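Simulated arm drops bottle when lifting from toilet lid

Saimi Koivisto
Tistska build, Workmont bathroom scene, tidy-up task. The gripper closes on the small bottle and the log reports contact, then the grip is lost at step 570. 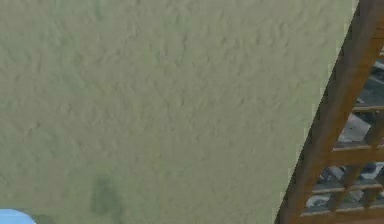 Does lowering the closing speed help?
It delays the slip by 30 steps and does not cure it.

The fault also occurs with the bin and floor items removed from the scene.
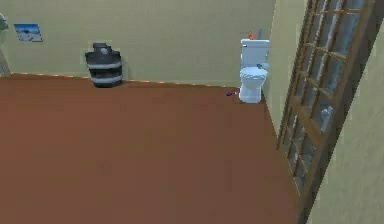
Posted by Kauko Kuusisto, 28/04/2020
Check the collision shape first. A small cylinder is often given a box hull, and the fingers then bear on its corners.

Print the hull before changing friction. The lid and tank need the same check.
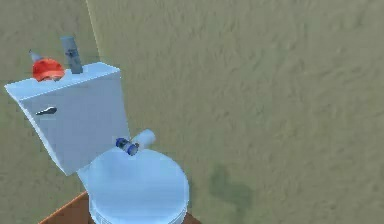 Settings to try

Set finger friction to 2 and halve the time step. Log the force on each finger separately during the approach.
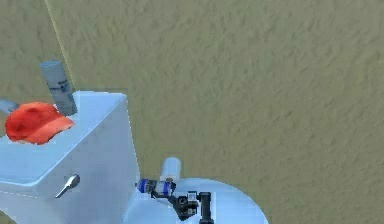

McKinnon
Friction won't fix a bad hull. I had the same fault in Flirden and reloading the mesh cleared it.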